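Splitting one sales manager's job between two people, has anyone made it work?

Fergus Semple
Posted Sun 8 September

Hello all, long-time reader and first-time poster, so please bear with me if this goes on a bit. I run a joinery supplies firm in Ilolholm with 55 staff. Our sales manager has been with us for 13 years and is retiring in November, and I have been dreading it, if I'm truthful, as she has more or less held the whole sales side together in her head.

I have two very good people under her. One is wonderful with customers and hopeless with a spreadsheet, and the other is the reverse (lovely chap, hates the phone). Neither of them wants the whole job, and I don't much fancy going outside and paying a recruiter. My wife says to let them share it. My accountant pulled a face. Has anyone tried it, and who does the team go to when they want a day off?

endex_moira

Hello Fergus, and welcome! I had this very setup at my old place, where two of us ran the sales office between us for four years, and I look back on it fondly. It was bumpy to begin with, mind you, and most of the bumps came from things we had been too polite to say out loud before we started.
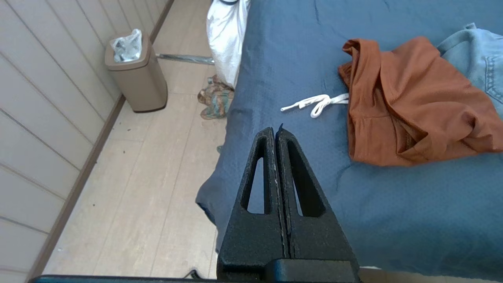 The most useful thing you can do is write down where one person's job ends and the other's begins, and then get them both to read it in the same room. I think of those two black fingers, side by side, each with its own cutout, meeting along one thin line down the middle. There are a few pale scuffs along that line too, and you can expect some of your own just there! With us it was discounts. I would promise a customer something on a Tuesday and my opposite number would turn it down by the end of the week, both of us quite sure it was ours to decide.

So settle discounts, holidays, and who does the yearly reviews. For days off we simply divided the team in half, and everyone had one name to go to. We also had a cup of tea together every morning before the phones started, with no agenda, just what was on and who was cross with us.

As for pay, please don't cut the old salary down the middle and call it fair. They will both be doing more than they are now. I got an extra £875 a month, which felt right for what it was, but yours will depend on where they are starting from. Do put it in writing, and agree a date to sit down and look at it again.

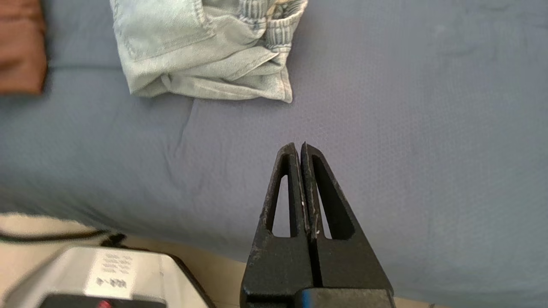 Vester

Wouldn't do it. Pick one and pay the other one more to stay put.

Haldane Pete

I'm somewhere between the two above. We shared our buying manager's job for a while and the staff were fine with it, it was the suppliers who played one off against the other, bless them. We ended up giving each supplier a named contact, and that calmed things down no end.

One more thought, Fergus. Is your current manager willing to go down to a few days a week for her last stretch? Ours did, and it meant the new pair could make their own decisions on the days she was out and still ask her the daft questions when she was in. Try to get all those customer birthdays and odd delivery arrangements out of her head and on to paper before the leaving do. I'd start this week if I were you. Let us know how you get on!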